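Two-Arm Cell at Kendasura Returns to Work After Cable Repair

March 10, 2019

The two-arm robot cell at Kendasura is running again after a repair that took six working days. The company says that the fault was in the cable of the wrist camera on the left arm, and that the arm itself had no damage.

The cell was stopped in February, when the left camera began to lose its signal. At first it happened only when the arm was stretched far to the back of the table, and the operators restarted the program each time. Later the signal was lost in almost every shift, and the technician Duyên Cù asked to take the cell out of the schedule.

She found that the cable had been fixed too tightly near the elbow joint. When the wrist turned, the cable was pulled at the plug, and after 974 hours of work one of the wires inside was broken. The new cable was ordered from Cokemia, the same supplier that delivered the first one. It is longer, and it now goes from the camera upward in a free loop.

"I could repair the old plug in one afternoon, but then the same problem would come back in summer," said Cù. "So we waited for the longer cable and changed the path."

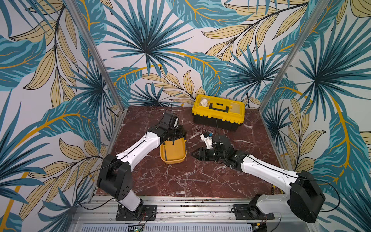
After the cable was changed, the camera position had to be measured again. For this work Cù used Mạch, a small calibration program which was written inside the company two years ago. The program moves the arm slowly to different positions and compares what the camera reports with the known points on the table. It needed 179 positions before the result was inside the permitted limit. The first attempt was not accepted, and the screws of the camera mount were tightened before the second one.

The right arm was also checked during the stop. Its gripper fingers were cleaned and its cables were fastened again, with more free length than before. No parts were replaced on that side.

The cell is used for handling trials with plastic containers and other household items. Before it was given back to the operators, it made a test series of 233 grips at reduced speed. The camera signal was not lost during the series, according to the maintenance record. Normal speed was permitted on the next day.

Kendasura has a second cell of the same type in its building in Costgate. It has the older, shorter cables, and they will be changed during the next planned stop. Until then the operators there are asked to look at the camera plugs at the beginning of each shift and to report any cable which is tight when the arm is fully stretched.

The weekly inspection list for both cells has been extended with a point about the cable loops. The new list is kept with the maintenance record at each cell.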